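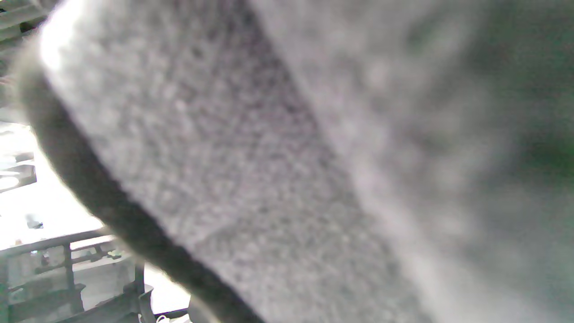
Second stop: the perception room

After the coffee we went down one floor, to the part of the Brirnon open day I had come for. In Skendton everybody knows the company for its conveyor controls, but the software group has grown, and this year they opened their rooms to visitors for the first time.

Zoia Romaniuk leads the perception work. She began with the problem they are fighting now, and it is a gray felt-like fabric. The camera sits on the hand-held gripper, so when the fingers come near to the material, the material fills almost everything. She showed us a view where a speckled gray surface takes most of the picture, with one dark curved band on the left of it and very bright background behind. On the right side all is blurred. A person can guess that the surface maybe continues there toward the lens. The software has to decide.

Their tracker, called Fasden, looks for small points which it can find again in the next picture. I had expected that such fabric would be hard because it has no pattern. Zoia said the opposite is true: the flecks give too many points, and they all look similar. In their log from the morning, Fasden proposed 1000 points on one view and kept 90 of them after the check. The soft border of the dark band gave almost none. When too few points stay, the position estimate starts to drift, and the recording is marked yellow in the list.

The second trouble is light. Near the top of the fabric the texture is washed out to nearly white, and there the tracker finds nothing useful. The group tried to lower the exposure, but then the darker areas lost their detail. Now they mask the bright regions before matching. I asked if the mask does not throw away good points too. It does, and she showed me the setting for it, which they still change by hand for each material.

The planning part was shorter. A young colleague opened Mikuš, their tool for replaying recordings, and moved slowly through a path of 400 steps. The path is drawn as a line, thin where the estimate is sure and thick where it is not. I liked this very much, because in our own tool we have only a number in the corner and people stop reading it. You can also cut a piece of the path and give only this piece to the planner.

Questions went on until noon. One visitor wanted to know if they will add a depth sensor. They have tested one, but at very short distance it gave holes in the data, so for the moment they stay with the camera and the motion sensor.

I took the leaflet for Mikuš with me. The export format is described on the back side, and I want to try it with our files in August.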